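Gripper pads slipping on smooth parts, replace or clean?

Ellero_bench
56 views · 2 comments

We run a hand-held gripper with two black finger pads, the sort with a fine grid on the inner face. It held well until March. Now smooth curved parts creep downwards. The supplier in Curnitz wants to sell us a new pair of pads and says cleaning is a waste of time. I have my doubts. Has anyone got more life out of theirs?

Share

plivley56
Clean them first. Washing-up liquid, soft toothbrush, rinse, leave overnight. I was told to change mine every 590 cycles and ignored it. They came off at 2,679, and one of those was still fine.

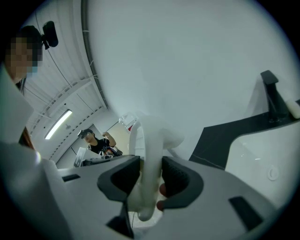
Look at how the part sits, too. If it only touches near the bottom of the pads it will tip whatever you fit, and new rubber won't cure that.

Share · 1 reply

sowerby_d
Just buy the pads. Worked for me.

Ellero_bench
Did you clean the old ones before you binned them?

Share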